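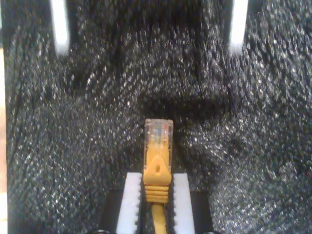 Yellow patch cable held between toothed white finger pads, plug end forward.

Kultdale Site -- Cable Handling Practice Group
Minutes, March meeting

Present: Huia Ruddock (chair), Clem Pryor (minutes), one person each from Receiving, Maintenance and Training
Apologies: Purchasing
Start: 9:35 a.m.

1. Minutes of the last meeting

Accepted with one change. Under item 4, "all cells" should read "all Wihongi cells." The Jukwood line was never part of that instruction. Clem to correct the copy on the shared drive.

2. Actions carried over

Pad replacement log: done. The log is now kept at the cell and no longer in the maintenance office.

Spare pads for Wihongi: ordered, not received. Purchasing sent a note saying the supplier has split the order and gave no date for the second part.

Rewrite of the stop-and-clear card: not done. Carried over again. Huia asked that it not be carried a third time.

3. Draft rule on where to grip a patch cable

Most of the meeting went to this item. The current text says the gripper must hold the cable "near the connector." Training reported that the two shifts read this differently. One shift teaches a grip on the boot, the other a grip on the jacket behind the boot. Both pass the current check sheet.

Clem read out the proposed wording:

"For booted patch cables, the finger pads close on the cable jacket or on the ribbed part of the boot. The pads do not close on the clear plug. The latch must be free to move. The plug must point away from the gripper body and in line with the fingers before any insertion move is started."

Maintenance supported the wording but wanted the jacket and the boot treated separately. A grip on the jacket lets the plug swing if it touches the side of the port. A grip on the ribs is stiffer, but the ribs wear at the corners when the force is set too high. Receiving said they have sent back cables with marked boots and could not say whether the marks came from the cell or from the bag they shipped in.

Huia did not want two rules for one part. After discussion it was agreed that the rule will name the ribbed part as the standard grip for insertion. A grip on the jacket is allowed for picking, moving and sorting only. If a cable has been picked by the jacket it must be set down and regripped before insertion.

Training asked whether regripping can be done against the fixture edge to save a move. Left open. Maintenance will try it on one cell and report.

Agreed, with the regrip question open.

4. Grip force and pad condition

Maintenance went through the results of the force check. 249 cables were handled at the lower setting and inspected by hand afterward. 3 were set aside for marks on the boot. None had a damaged plug. The same check has not been run at the higher setting and Maintenance does not recommend running it on stock.

Agreed that the lower setting becomes the default for all patch cable work. Any change needs a line in the cell log with initials.

Toothed pads stay in use. Teeth are to be checked at the start of each shift and brushed if there is lint or plastic dust in them. A pad with a broken or rounded tooth comes off, and both pads are changed together. Clem asked that the check sheet show a drawing of a good tooth and a worn tooth side by side -- the written description has not helped new staff.

5. Work surfaces and backgrounds

The draft says cables must be presented on "a flat, plain surface." Training pointed out that practice work is also done on cloth, and that cloth bunches up. Dravwood trainers prefer this for practice, as operators learn to deal with a part that is not lying level.

Agreed wording: flat and plain for production. Cloth or other soft surfaces are allowed for practice, provided that nothing is hidden under the folds and the cloth is shaken out between sessions. Loose fibers are to be kept out of the plug. Contacts are to be looked at before a practice cable goes anywhere near a live port.

Receiving asked if practice cables could be tagged so that they do not find their way back into stock. Agreed. Training will tag them.

6. Records

The Jukwood line has 1,111 cycle records with no operator initials. Huia said these cannot be used for the yearly review and there is no point in trying to fill them in from memory. They will be kept and marked incomplete. From now on a cell will not start a batch until initials are entered. Maintenance to make the change.

7. Any other business

The aisle by the Wihongi cells is being used for empty totes again. Totes go back to Receiving at the end of each shift.

Training needs 2 more copies of the handling guide. Clem will print them once item 3 is in final form.

Actions
Clem -- correct last minutes; issue revised grip rule; print guides
Maintenance -- regrip trial; default force setting; initials required at batch start
Training -- tag practice cables; tooth drawing for check sheet
Huia -- stop-and-clear card

Closed 10:50 a.m. Next meeting in the same room.

Related documents
Patch Cable Handling Guide, current issue
Finger Pad Inspection Sheet
Stop-and-Clear Card (under revision)
Cable Handling Practice Group: earlier minutes
Dravwood Training Notes: soft surfaces

Kultdale Site Documents | Contact the document desk | Internal use | Back to top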